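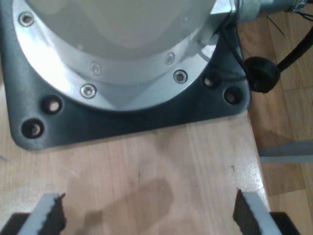
Ticket subject: Gala dinner seating, guests split across two tables after import
Status: Waiting on customer
Product: Curari Events

Hi there, and thank you so much for the kind note about the menu — the braised short rib sounds wonderful, and I'm sorry the seating chart is spoiling the fun. I read through everything you sent Monday, including the list from the Hartono ballroom, and I think I can see where things went sideways.

Your file has 400 guests in it. When it came over from Trendier, 17 of them arrived with the dinner course choice in the column where we expect the party name. Curari then treated "halibut" as a family and sat all those nice people together at table 2.

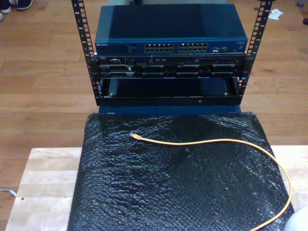

I've put the party names back by hand on our side and reran the seating with your original table sizes. Couples are together again, and the wine pairing notes stayed with the right guests. Would you look over the tables nearest the kitchen when you get a minute? Those had the most changes, and you know your guests far better than I do.

One more thing while I was in there. The dessert cards were still pulling from last season's Cakomell menu, so I pointed them at the new one. If you had already sent cards to the printer, please hold them — the pear tart is missing from the old set.

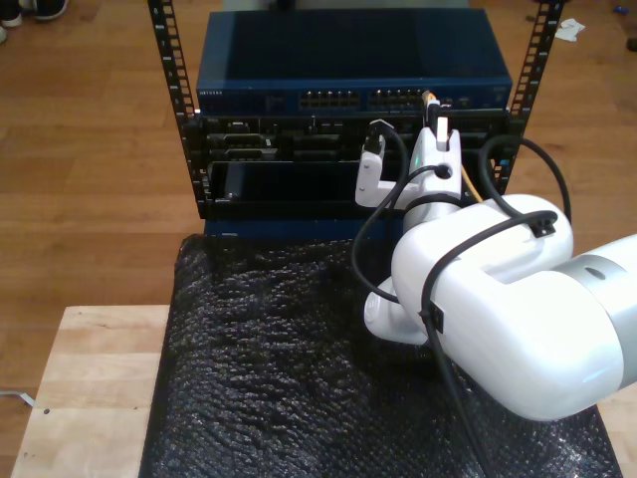 Can we still add late guests without reshuffling everyone?
Lock the chart first, using the padlock next to the room name, then add each person from the Guests tab. Locked tables keep their seats, and newcomers go to the waiting list until you place them yourself.

I'll leave this ticket open until I hear from you.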